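Jars, Lids and Cups: Gallery
Bavomdale Household Storage Group
Home | Gallery | Notes | Swap list | Contact

Page last updated November 2022

This page goes with our notes on storing dry food at home. It covers the jars and cups we use on the table, the lids that fit them and how we put everything away. The notes were put together by Halima Tijani and Ya-wen Siu, with corrections from members who read the first version in March.

Most of what we own came from members' own cupboards. We bought a small number of new jars from Kyei when the old ones wore out, and the labels come from a roll that Bello Ugwu had left over from his allotment seeds. Nothing is matched. If you are hoping to see a pantry with every jar the same height, we don't have one.

Clear containers

We prefer clear containers for anything that looks different from its neighbour, such as rice, red lentils or dried peas. Flour is harder. Plain, self-raising and cornflour look nearly the same through the side of a jar and need a label whatever they are kept in.

Glass is heavier and stays clear for longer. Plastic is easier to carry to a meeting and goes cloudy after a few years of washing up, mainly where the sponge rubs. We keep both. Jars that leave the building are plastic where possible, after Sarahí Palacios lost a large jar of split peas on the stairs.

Our biggest jar holds 1,075 grams of long grain rice filled to the shoulder. We weighed it because two members disagreed about whether a kilo bag would go in. It does, with a little space to spare. The same jar won't take a kilo of rolled oats, which are much bulkier.

Lids

Lids go missing more than jars do. At the last sort-out we had 37 lids in the lid box with nothing to put them on, and most of them have now gone through the swap list. Please check the list before throwing one away.

Screw lids from different makers often look the same size and aren't. Turn the lid backwards until you feel it drop, then turn it forwards. If it rides up on one side, it is the wrong lid or the thread is dirty. A dirty thread can usually be cleaned with warm water and an old toothbrush.

Coloured lids are useful if you stick to one meaning for each colour. Jummai Idahosa uses green for anything that still has to be cooked and metal for anything that can be eaten as it is. Other members have tried sorting by colour and given up after a month.

Lids with a knob are easier for people with sore hands, provided they lift off. They take up more height on a shelf, so measure the gap first.

On the table

Mixed jars stand along the right-hand edge of the table: green lid, gold lid, silver lid and a silver one with a knob. The clear cup is held over the middle of the top, where the wood grain runs orange, red and dark brown.

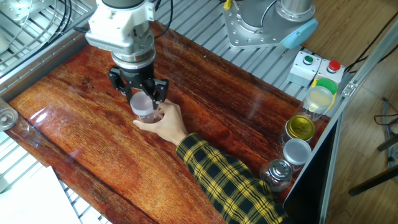
How full should a storage jar be?

Fill it to just below the shoulder, leaving enough room to get a scoop in without spilling. For flour and other fine powders leave a little more, as they puff up when poured and need time to settle.

We leave the centre of a table for the job and keep the jars to one side. Which side depends on who is working. Right-handed people mostly want the jars on the right so that they aren't reaching across what they have just measured out. Ya-wen works the other way round and moves everything over before she starts.

Put the jars in the order you will need them. For a batch of muesli that means oats nearest, then seeds, then fruit. Close each jar before opening the next. This sounds fussy, but it stops lids being swapped and keeps raisins out of the oats.

Cups

Plastic cups are handy for small amounts and for trying something out before you give it a jar. We use them for sorting buttons and seeds as well as for food, and the two sets are kept apart. The food set lives in the tall cupboard and the other set is in the craft drawer.

Thin cups dent if they are squeezed hard. Hold them low down and let the base take the weight when they are full. When you hand one to somebody else, wait until they have hold of it before you let go.

A cup is not a measure unless it has been checked. Bello filled several cups from our cupboard to the rim with water and poured each one on to the scales, and they didn't agree. He has marked one with a line at 200 millilitres in permanent pen. That is the one to use for recipes. The line needs going over again every so often because it comes off in the wash.

Stacked cups should be dried first. Stand them upside down on a rack or a clean tea towel and leave them overnight. Cups stacked damp stick together and start to smell.

Surfaces

Shiny tabletops wipe down easily and show up every crumb. They also reflect the light, which can make it hard to read a printed label lying flat. Tilt the label or move along a bit. A dark or strongly patterned wood grain hides brown things very well, and Halima suggests a pale tray underneath if you are sorting lentils or picking over beans.

Wipe up sugar with a damp cloth and flour with a dry one. Flour and water make paste, and paste gets into the edges of a table. For anything that has already set, lay a wet cloth over it for a few minutes and then lift it off with a plastic scraper.

Glass jars can slide on a polished top. A folded tea towel is enough to hold them still while you twist off a tight lid.

Labels

Write what it is and the date you filled the jar. If it needs cooking instructions, cut them off the packet and put them inside the lid or tape them to the back. We had a jar marked only "grain" for most of a year, and in the end it went on the compost.

Stick labels on the side of the jar and leave the lid bare. Lids get moved around and sides don't. If you store jars in a deep drawer you will want a second label on top, and then you have to take care to keep the pair together.

Our Rovari label tape is fine on glass and less good on soft plastic, where the corners lift. Masking tape works on both and comes off without leaving much behind.

Putting away

Heavy jars go on the bottom shelf and light ones above. Jars in daily use go at the front. When you refill, tip what is left into a bowl, put the new food in first and the old food back on top, so the old gets used first. If the jar is sticky or dusty at the bottom, wash it and dry it fully before refilling.

The cupboard in the Juria room has 7 shelves. The top one is for empties only. Please don't put full glass jars up there, even for an afternoon. Spare lids go in the lid box on the bottom shelf with the thread facing up.

Swap list

Wanted: small silver screw lids, any condition if the thread is good. Wide-necked jars for pasta. A plastic funnel with a wide spout.

Offered: tall narrow jars without lids. Clip-top jars in need of new rubber seals. One large biscuit tin, slightly bent, lid still fits.

To add something, leave a note in the folder by the sink or tell Jummai. Include the width across the neck in millimetres, measured on the outside.

Back to Gallery | Next: Baskets and drawer dividers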